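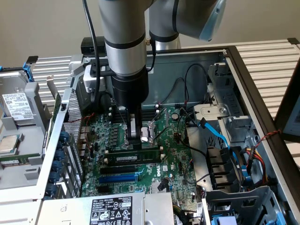 Arm over the open Dell at the Brunthorpe open day, gripper down at the CPU socket

Open day at Brunthorpe – who else went?

stusus_fan64 wrote on 8/20/22:
Just got home from the Strebel open day in Brunthorpe and I'm still grinning! They had an arm working inside a real PC, case lying on its side, board and cables and all. I stood there for 2 hours. Look how much wiring there is on the right side of that case – blue SATA cable, red and yellow power wires, everything just left in place. I was sure they'd have stripped it out for the visitors. Anybody else there?

murnden_mike wrote:
I was! Must have been on the other side of the rope from you. I liked that you could stand close and nobody rushed you along. I didn't see a whole PC get put together, though, and the flyer kind of made it sound like that was the plan.

stusus_fan64 wrote:
The flyer said "computer assembly," sure, but come on. Getting gripper fingers down into a socket area with the lever standing up next to them is the fun part. I'd watch that over a finished PC any day.

solder_and_tea wrote:
Have to side with Mike a little. Fun to watch, but a socket on an old Dell board is a pretty forgiving place to practice. Show me one plugging in that blue SATA cable and I'll get excited. Floppy cables are where it gets hard.

Notburga Ammann wrote:
I asked the young man at the table about cables and he said they're working up to them, no date. Fair answer, I thought. My grandson asked him 4 questions in a row and got a proper reply to each one. We drove over from Murnden and would do it again tomorrow.

murnden_mike wrote:
OK, that's nice to hear. I take back half of my grumbling. Did anyone get a good look at the gray practice board? I only saw it over people's shoulders.

stusus_fan64 wrote:
Yes! It's the size of thing you'd want on your own bench. Plastic panel with a square socket and two long black slots, a hard drive sitting in blue holders along the top and a real-looking expansion card standing up at the side. I love that kind of thing – somebody sat down and drew all those parts. There was a big metal workstation right next to it, too, the kind with the thick curved handle.
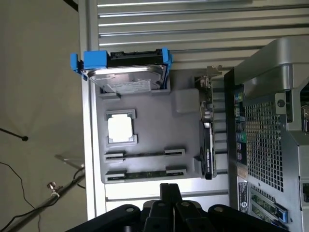
Re: practice board or real PC?

solder_and_tea wrote:
See, that one I like better than the Dell. You can change one thing at a time and try again. The real case looks more impressive but I bet you learn less from it.

Tâm Phan wrote:
Disagree! You need both. A flat panel has no cables flopping over it and no case walls to reach down between. I build PCs for people and half my scraped knuckles come from drive cages.

solder_and_tea wrote:
Fair point about the walls. I'd still start with the panel.

murnden_mike wrote:
Does anyone know if they're doing another one? I'd bring my sister.

Notburga Ammann wrote:
There was a sign-up sheet by the door. I put us down for the next one, and they'll send an email when there's a date.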